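Demonstration Deserves the Standing of Skilled Work

By Luzius Oberholzer

Institutions that train robots by demonstration have given a great deal of attention to the machines and very little to the people who guide them. At the Itholm center, where my department has collected demonstrations of equipment servicing for three years, the budget for last year listed the arms, the computers and the floor space each on a separate line. The operators appeared under "general support." I believe this is a mistake, and one that will prove costly to any organization that repeats it.

The case for treating demonstration as unskilled labor is easily stated. The operator holds a controller or takes hold of the arm, moves it through the task, and the recording is stored. Anyone who can change a memory module by hand, it is said, can change one through a robot. Our records do not support that view. Between July and the end of the year our operators produced 1379 recordings of work on desktop computers. Of these, 248 were withdrawn after review. Very few were withdrawn for failure to complete the task. Most showed a task completed in a manner that no one would wish a machine to learn: a long pause above the part, a correction made by pushing against the case, an approach from a side that happened to be convenient that morning.

A person working with bare hands corrects such things without noticing. The fingers feel the edge of a slot before the eye has settled on it. An operator working by remote control has lost most of that feeling and must replace it with judgment – where to place the wrist so that the camera on it still has a useful view, how slowly to come down beside a processor socket, when to abandon an attempt and begin again.
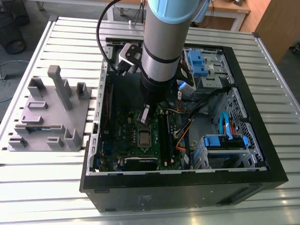

The interior of a computer is a demanding place in which to exercise that judgment. Cables do not lie the same way in any two machines. Drive cages and brackets narrow the space from the sides, and a gripper that is perfectly adequate on an open bench must be turned with care once it is below the rim of the case. Our best operators plan the withdrawal of the arm before they begin the descent. Our newer operators learn to do so only when someone has the time to teach them, and under present arrangements that time is not provided for.

Guiding the arm directly by hand is often proposed as the remedy. It has real merits. The operator feels the weight and resistance of the arm, and the motions recorded are frequently smoother. It also puts a person's hands and shoulders into the camera views, and it is tiring over a full shift. Our practice has been to use hand guidance for the broad approach and remote control for the close work. Colleagues at Oltham have settled on the opposite division, and I do not claim that the question is closed.

What should be closed is the question of standing. I recommend that every center engaged in this work adopt a written grade for demonstrators, with a training period, a rate of pay to match, and the right to reject one's own recordings without penalty. The last point will meet resistance from those who measure output by the hour. They should consider that a poor recording kept in the collection is paid for more than once.

READER COMMENTS (3)

P. Arroyo
I supervised operators at Montoya for two years and agree on the matter of pay. I would add rest breaks. The quality of close work falls well before the operator reports being tired.

benchtech
With respect, 248 withdrawn seems low. Who carries out the review, and are the reviewers operators themselves?

Redex reader
The article passes too quickly over hand guidance. Shoulders in the camera view can be dealt with. A jerky descent recorded from a remote controller is much harder to repair afterward.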